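Workshop tips: teaching the arm by hand (and by remote)

Updated February 24, 2019. Scribbled down between sessions, will tidy up later. Maybe.

These are for anybody recording demos on the Merkholm bench. Same stuff mostly works on the Garnness one, but the handle is on the other side there, so swap left and right in your head.

Before you start

Clamp the bin. Always. A bin that creeps a little every demo ruins a whole afternoon and you won't notice till you play it back. Tape the table too, painter's tape, corners and edges, so you can put things back after somebody borrows the bench.

Scuff on the bin floor is fine. Leave it. Repainting makes it shiny and then the camera hates you for a week.

Write down the payload setting. If the gripper weight is wrong the arm sinks or floats when you let go, and you end up fighting it instead of teaching it.

Cables: leave a loop. Too tight and the wrist pulls back at the end of a turn, and your hand learns to push against it, and then so does the recording. Too loose and it drags over the parts. Strap high up, let it hang, then turn the wrist all the way both ways before recording anyting.

Guiding by hand

Two hands. One near the wrist, one further back. Pushing from the wrist only makes the elbow wander.

Slow down before contact, not at contact. Come in from above, pause a beat, close. The pause feels silly. Keep it.

Keep your sleeves and your head out of the view. Long hair back.

Don't fix a bad grab halfway through unless you mean to teach fixing. Toss it, start over. Do a separate batch of recoveries and label it that way.

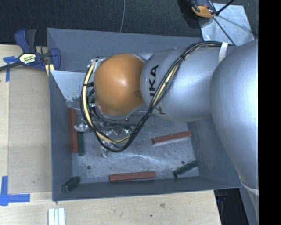
Blocks against the wall are the hard ones. Nudge first with the side of a finger, get a gap, then grab. Or come in along the long side with the fingers turned. Pick one way and stick to it for the batch. Mixing both gave us an arm that dithered over the wall and did neither.

Corners, same idea. Push out toward the middle, then pick.

Shuffle the blocks between demos. Really shuffle, dump and shake, don't place them nicely. People place things nicely without knowing it, and everything ends up in the middle.

By remote

Turn the speed scaling down for new people. Turn it up after they're bored, not before.

Stand where you can see the fingers. Sounds obvious. On the far side your left is its right and you will go the wrong way at the worst time. If you have to work off the screen, use two views. One view has no depth and you'll press into the floor.

Rest your elbows on something. The shake in your hand goes straight into the data. We filter some of it, but not the slow drift you get when your shoulders are tired.

Nostska controller: squeeze the trigger all the way, half squeeze reads as open on ours. Deschamps pedal goes under the left foot, tape it down, it slides.

Take a break every 5 demos or so. Drink something.

How many

We aimed for 200 good ones for the block bin. Recorded 314, threw out the rest for sleeves, bumped bin, half closed grabs, one phone call. Plan on that kind of waste.

The other set is up to 558 and isn't any better, the extra is nearly all the same easy pick from the middle. Spend the time on walls and corners.

Odds and ends

Keep one hand near the stop button, or have a second person do it.

Name the files right away. "test_new_final2" is no help to anyone in March.

Wipe the finger pads with alcohol at the start of the day. Dusty pads slip and you start squeezing harder without noticing.

If the arm feels stiff, re-zero with nothing in the gripper, then try agian. Still stiff, check the strap hasn't caught on a joint.

Save before you home the arm.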